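Why Do Churches Have Bells?

I live across the street from a church in Gilline, so I hear bells a lot. I hear them when I'm brushing my teeth. I hear them when I'm trying to sleep in on a Sunday (no luck!). When I was little I thought a giant lived up there and was banging pots together. So one day in July I went over and asked if I could climb the tower, and they let me!

First, the big question. Why bells?

Think about life a long time ago. Most people didn't own a clock, and there were no phones to buzz in your pocket. If you wanted a whole village to come to church at the same time, you needed a sound that could travel across fields and over hills. A big bell can do that. When people heard it, they put down what they were doing and started walking.

Bells told people other things too. They rang for weddings, and they still do - fast and bouncy, like the bell is laughing. They rang slowly when someone had died, so that everyone could stop and say a prayer. In some towns they even rang to warn about a fire or a flood.

Now for the tower. The stairs go around and around in a tight spiral and my legs were jelly by the top. There are 10 bells up there, and the biggest one weighs almost 2000 pounds. That's more than a grand piano! Most church bells are made of bronze, a mix of copper and tin. The metal gets melted until it glows, then it's poured into a mold shaped like a bell and left to cool down very slowly.

Inside each bell hangs a heavy piece called a clapper. When the bell swings, the clapper hits the side and BONG. Big bells make low notes and small bells make high ones. You can try this at home with a big pot and a little pot and a wooden spoon. (Ask first. I didn't, and I was told about it.)

Some churches have people pull ropes to ring the bells. Others use an electric motor, or hammers that tap the bells from the outside. In Gilline it's ropes, and they let me have a try on the smallest bell. I pulled too hard and the rope shot up through my hands. The ringers say you have to be gentle and wait for the bell to come back to you.

Christians aren't the only people who use a sound to call everyone together. In many mosques a person called a muezzin calls out the words that tell Muslims it's time to pray. Jewish people blow a ram's horn called a shofar at Rosh Hashanah, the Jewish New Year. Lots of Buddhist temples have bells as well, and some are struck from the outside with a swinging wooden log. 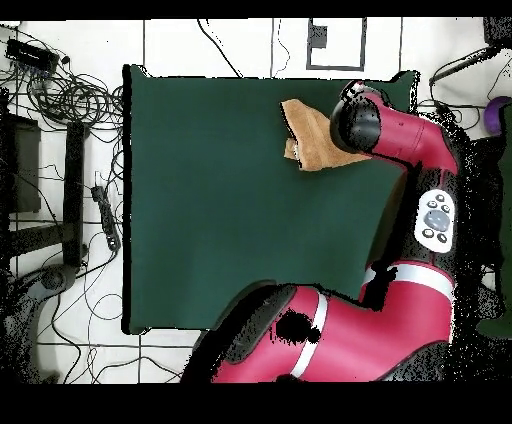

BIG QUESTIONS > FAITH AND PLACES

Written by Benedita Meireles. Next time I'm going to Darnidby to find out why so many churches have colored glass in their windows. If there's a bell near you, listen for it this weekend and see if you can tell whether it's a high one or a low one.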